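Open day at Trollen: cable transfer on the two-arm bench

I went along to the Trollen open day on Wednesday, mostly for the manipulation lab on the ground floor. 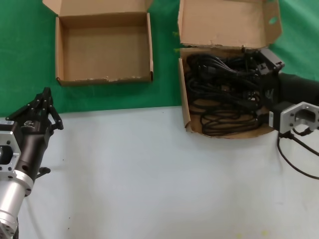
The session I had booked was the cable transfer demonstration. Sign-up was capped at 22 per slot and mine was full, so I spent the first part of it behind two people from a packaging firm, both considerably taller than me. They moved on to the conveyor exhibit before the questions and I got a proper look at the bench.

The task is simple to state. Two open cardboard boxes, one full of black cables, one empty. Move the cables from the first to the second. Anyone who has packed up an office knows how that goes for a person: you pull one lead and four come with it. For a robot it is worse. A cable has no fixed shape, glossy black jacket on glossy black jacket gives the vision system very little edge to work with, and the grasp that looks best in simulation is often on a strand pinned under three others.

Faustine Rey ran the session. She works on the planning side and was upfront that the bench is a research set-up with no product behind it. The software stack is called Erero. It takes a view of the workspace, proposes a grasp, and hands it to one arm or the other. The two arms don't carry the same tool. The right one has a blocky gripper and does most of the lifting. The left has a multi-fingered hand, which the group would like to use for steadying the box and teasing strands apart. In the run I watched, the right arm did all of the picking and the left stayed parked, fingers open. Rey said the coordinated version was not reliable enough to show.

Some notes on what I found useful.

Speed. Slow. The slot was 40 minutes including questions, and the arm spent a good share of it pausing between approach and close. The pause is the planner checking for contact it did not expect. I would sooner see that than a sped-up video.

Grasp choice. The planner favours connectors and the thicker power cords over mid-strand grasps. A plug gives the fingers something to bear against. The cost is that a plug tends to be the end of a long run, so the lift has to go high before the tail clears the wall of the box. Twice the tail caught and the arm lowered it again and regrasped. No one intervened.

The boxes. These are ordinary corrugated cardboard and they have been through a lot. The walls on the cable box are bent and torn, and the rim of the empty one is frayed. I asked whether they swap in fresh ones for logged trials. They do not, as a deformed wall is closer to what turns up in e-waste sorting, where Travari is supposed to be interested. A side effect is that the box geometry in the planner has to be refitted at the start of each session.

Training data. Erero was trained on 3,524 recorded transfers, most of them teleoperated. I asked how many involved cables as opposed to rigid parts and was told the split will be in the write-up, due in February. I will believe the generalization claims once I have read it.

Cable management on the arm itself. A minor point, but the lead under the right arm hangs free and runs off across the tabletop. In a task where the target is also a black cable, I wanted to know how the segmentation keeps them apart. The answer is a mask tied to the arm's joint positions, with a margin. It worked while I was there. I'd still clip it up.

The other stop worth making was the Hutapea stand upstairs, which had a force-torque sensor taken apart on a tray and an engineer willing to talk about drift for as long as you liked. I stayed too long and missed the afternoon panel.

Parking at Trollen is off the back lane, not the main entrance as the email said. Slides from the cable session are meant to go out to everyone who registered. I'll add the link when mine arrives.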